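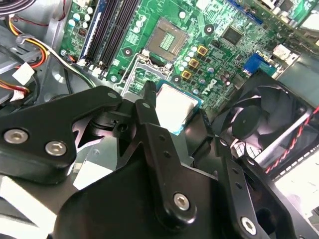
The woman who writes the handling rules at Oyelaran's repair workshop in Fedstead had put the kettle on before I'd found somewhere to hang my coat, and she was talking about processors before it boiled. "People expect the rulebook to be all fences and red buttons," she told me, "and we've got those, of course we have, but most of it is about patience!"

The book, which everyone calls the Arnen code after the street where it was first drafted, runs to 53 rules. Her favourite is the one about stopping short. An arm carrying a chip must pause over the socket, let go of nothing, and wait until a person has looked. "It feels terribly slow the first week," she said, "and then you stop noticing, a bit like waiting for the green man at a crossing."
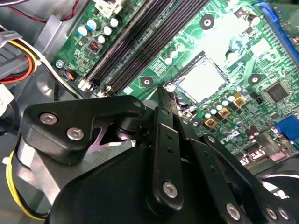
A desktop board at the bench, with the processor in its socket and the gripper close by.

I asked about old machines, as those are what the workshop mostly sees. She laughed and fetched a folder (a very fat one) with the notes from last August's revision. "We'd written everything for bare boards laid flat, and then somebody quite rightly asked about boards still in their cases, with cables looping all over the place. So now you tie back what you can, and you write down what you can't."

She would like the Erka workshop, their sister site, to take up the same wording, though she admits they have their own ideas about who signs the sheet. "We've had some lovely long arguments about that," she said, topping up my tea, "and I expect we'll have another one next month."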